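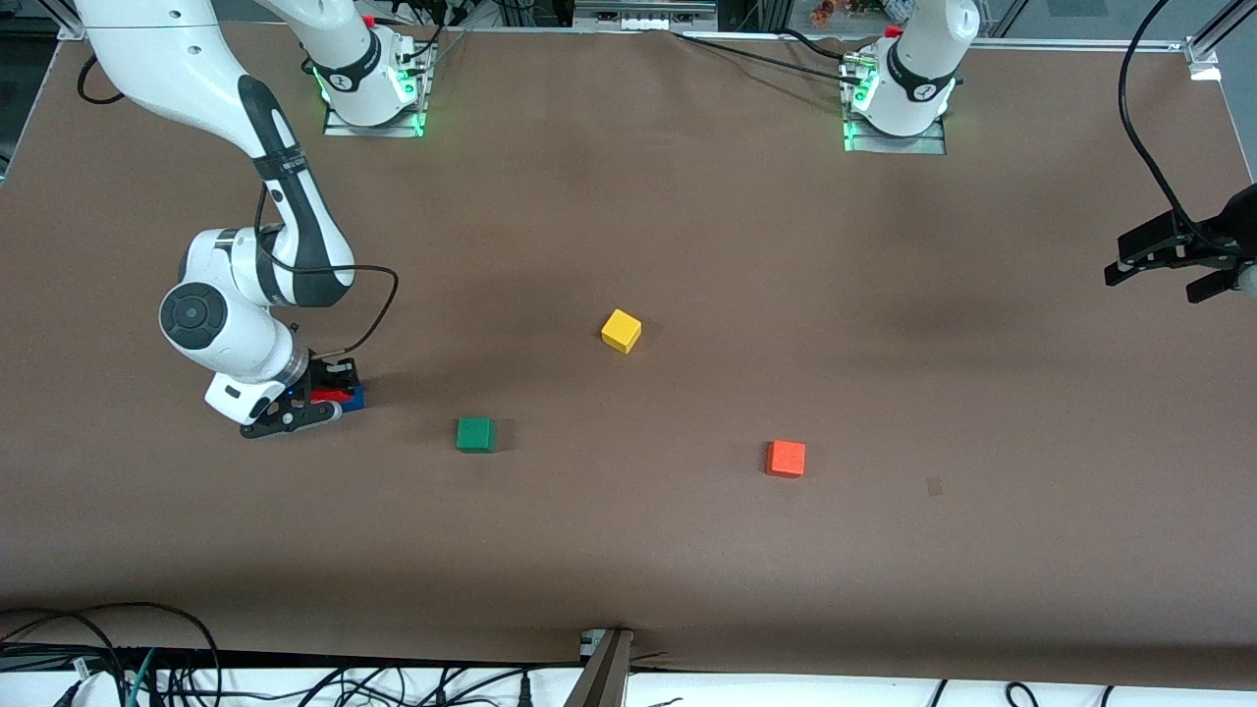
Figure 2. Yellow, green and orange-red cubes set apart on the tabletop.

Setting out the cubes

The Trudwood sorting set is used on a flat, clear area of the table. Do the steps below before each round. Allow two minutes the first time.

1. Wipe the tabletop with a dry cloth. Crumbs under a cube will make it rock.

2. Take the yellow, green and orange-red cubes out of the Longo tray. Leave the remaining colors in the tray and close the lid.

3. Place the yellow cube first, near the middle of the table. It does not have to sit square to the table edges – a slight turn is fine.

4. Place the green cube to the left of the yellow one and a little closer to the front.

5. Place the orange-red cube to the right of the yellow one, closer to the front than the other two.

6. Check that no cubes are touching. If you are using the Basdale mat, keep every cube at least 40 mm from the edge of the mat.

Note: The layout is a starting point. For the longer rounds on card 47, move the green cube farther out and leave the yellow cube where it is.

Caution: Do not use solvent cleaners on the cubes. The color coat will soften. Use a damp cloth and let them dry before they go back in the tray.

Caution: Small parts. Keep the set away from children under three.

Putting away

7. Return the cubes to the tray in the order shown inside the lid, darkest color first.

8. Store the tray flat. Replacement cubes are sold singly under part number 69 from Grultov. Send corrections to this section to Tetteh Boateng.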